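The utensil cup is a small purchase, and most households make it without measuring anything. A vessel left over from another set goes beside the stove, tools are added until no more fit, and the arrangement stays that way for years. Violeta Leiva, who plans storage for rental apartments in Brondville, treats it as a fitting problem with a few known variables: the width of the opening, the weight of the base and the length of whatever stands inside.

Her starting point is the contents. Tools are laid out on a towel and sorted by how often they are picked up. Anything used less than once a week goes into a drawer. What remains is usually a short group of stirring and turning tools, and the cup is chosen to suit them.

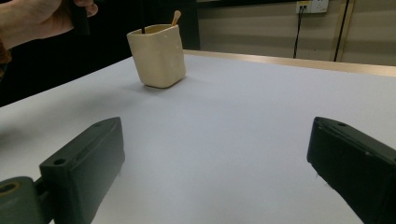
SHAPE AND FOOTPRINT

A round cup lets handles slide along the wall and gather on one side. A squarish body with rounded corners gives each handle a place to settle, and the rounding makes the inside easier to wipe out. A rim slightly wider than the base lets the handles spread, which helps when two tools with thick grips share the opening. The taper should be slight. If the base is much narrower than the rim, a long handle can bring the load outside the footprint and the cup will tip.

Leiva tests for this before a cup goes into service. She places the longest tool in it, leans the handle toward one corner and taps the rim with a finger. A cup that rocks is moved to lighter duty, such as coffee stirrers or pens. Weight matters more than height here. The tall Pokham cylinder she used in her first apartments held more, but it failed the tap test with a steel ladle and now holds paintbrushes.

Height has its own rule. The rim should reach between one third and one half of the way up the longest handle. Short tools are the exception, and a short wooden stick or tasting spoon in a deep cup leaves little to grip. Leiva puts a folded disk of cork in the bottom, which raises the short pieces and softens the landing for the rest.

MATERIAL AND CARE

Glazed ceramic is her default. It has enough mass, does not absorb oil and can be washed with the dishes. Pale finishes show drips early, so they are cleaned more often. Small specks in a glaze are common and have no effect on use. A chip on the rim is different, as it will scrape wooden handles each time they are pulled out.

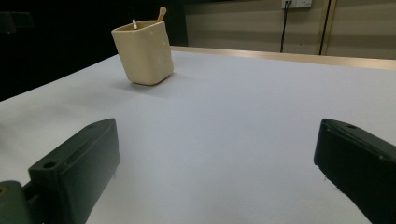
Wood needs the most attention of anything kept upright. A spoon put away damp drains toward the end of its handle, and water collects at the bottom of the cup. Dry wooden tools flat first, then stand them handle down. Empty the cup every 2 weeks, wash it, and leave it inverted on a rack until the inside is dry.

Placement comes last. Leiva keeps the cup on the side of the work surface nearest the cook's stronger hand, away from the burner and clear of any cord.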